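Suchbegriff eingeben Suchen Erweiterte Suche
Kategorie: Listenarchiv > Handhabungstechnik > Greifer und Werkzeuge

Betreff: Re: Fingerüberzug am Zweifingergreifer, Zelle Geschirr
Datum: 19. April 2023

Hallo Liste,

Othmane Mansour schrieb:

> Wir haben an unserer Zelle bei Kidolar den Fingerüberzug
> gewechselt und verlieren seitdem bei flachen Tellern den
> Griff. Bei Schalen tritt das Problem nicht auf. Greifkraft
> und Öffnungsweite sind unverändert. Muss nach dem Wechsel
> der TCP neu eingemessen werden, oder reicht die
> Nullpunktfahrt des Greifers?

Die Nullpunktfahrt reicht nicht. Sie setzt nur den Schließpunkt der Backen zurück. Der Überzug trägt an der Fingerspitze auf, und zwar ungleichmäßig, wenn er Falten wirft. Bei einer Schale mit hohem Rand fällt das kaum ins Gewicht, beim Tellerrand liegt der Finger dann entweder auf der Tischplatte auf oder greift zu hoch.

Wir betreiben bei Ait Brahim eine vergleichbare Zelle und haben den Ablauf im Juni umgestellt. Vorher wurde nur nach Sicht geprüft, mit fast 107 Fehlgriffen im Monat. Die Handgelenkkamera nutzen wir seitdem für die Kontrolle der Spitzen vor dem Tellerrand. So sieht das bei uns aus, Falten und Verfärbung an den Fingern inbegriffen:

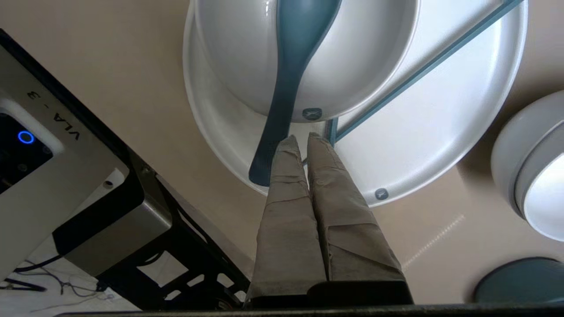 Othmane Mansour wandte dazu ein, dass die Kamera im Handgelenk nach jedem Lösen der Halterung selbst neu kalibriert werden müsse und die Kontrolle sonst nur den eigenen Fehler bestätige. Das ist richtig. Wer die Halterung anfasst, kalibriert zuerst die Kamera und misst danach den TCP ein. Bleibt die Halterung fest, entfällt der erste Teil.

Zum Ablauf im Einzelnen:

1. Überzug wechseln
Antrieb stromlos, alten Überzug abziehen, Kleberreste mit Isopropanol entfernen. Neues Material von der Spitze zum Gehäuse hin aufziehen. Das Ende darf nicht unter die Backenführung geraten. Wir nehmen das Gewebeband von Kokier, das von Avia war uns an der Spitze zu dick. Einzelne Falten am Schaft sind unkritisch, an den letzten 2 cm nicht.

2. TCP einmessen
Vierpunktverfahren gegen die feste Spitze, Finger geschlossen. Danach die Öffnungsweite mit der Lehre prüfen. Zulässig sind bei uns 3 Zehntel Abweichung gegenüber dem letzten Protokoll.

3. Greifhöhen nachführen
Die Höhen für Einzelteller, Tellerstapel und Schalenstapel getrennt prüfen, jeweils mit reduzierter Geschwindigkeit. Ein gemeinsamer Offset für alle Teile hat sich nicht bewährt. Beim Anfahren der Stapel zusätzlich auf die Leitungen am Arm achten - sie dürfen in der tiefsten Stellung weder am Geschirr noch am Besteckbehälter hängen bleiben. Die Kopfkamera gibt dafür den besseren Überblick, weil sie Theke und Arm zusammen erfasst.

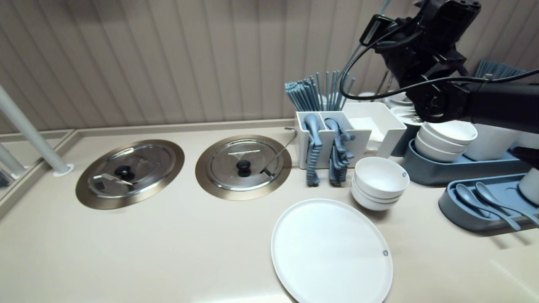 4. Freigabe
Zwei vollständige Durchläufe ohne Eingriff, erst dann volle Geschwindigkeit. Protokoll mit Datum, Bandcharge und den TCP-Werten ablegen. Die alten Werte nicht überschreiben, sonst lässt sich eine Drift über mehrere Wechsel nicht mehr nachvollziehen.

Zur Greifkraft noch: nicht erhöhen, solange Schritt 3 nicht erledigt ist. Bei zu hohem Griffpunkt rutscht der Teller auch mit mehr Kraft durch, und der Überzug verschleißt schneller.

Falls der Fehler danach weiter besteht, bitte die TCP-Werte vor und nach dem Wechsel an die Liste schicken, dazu die Materialdicke laut Datenblatt.

Gruß
Zellenbetreuung Ait Brahim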